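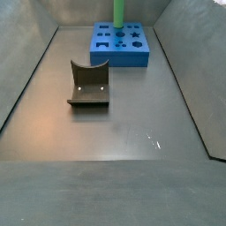
How does a robot know where to put a peg? Short answer, it doesn't. Not at first. It has to be told, or it has to try and try and try. Our arm lives at Barnilgate, the shared workshop behind the bike shop, and we're building it bit by bit. The job looks easy. A blue foam block full of holes: a star, circles, an arch. A green peg that goes in a round one. You could do that when you were two! For a robot it's hard work.

Why so hard?

You have eyes AND fingers. If a peg bumps the rim you feel it, wiggle, done. Our arm, we call it Plamisura, just pushes. If it's off by a tiny bit the peg sticks and the motor hums and gets cross.

So we teach it in steps.

Step one. Where is the block? A camera looks down and the computer hunts for blue. Blue is easy to find on gray. (Try it yourself, put a blue toy on a gray sheet and squint.)

Step two. Which hole? The computer has a list of shapes. Round peg, round hole. It still mixes up round with nearly round.

Step three. Go slow. Down a bit, stop, check. Down a bit, stop, check. Boring to watch but it works alot better than zooming.

How many tries?

Hicham Zerouali wrote the code and kept the score in a notebook. In November we did 581 tries. 215 went in. That's less than half! We were still happy, the first 6 all missed.

What's next

A softer grip, so the peg can wiggle like it does in your fingers. Then the star. Stars have points and they have to be turned the right way round, so the wrist motor needs fixing first.

Want to try at home? Shut your eyes, hold a pen at the very end with 2 fingers, and get it into an empty bottle. No feeling around with the other hand. Count your misses adn tell us next time you're in.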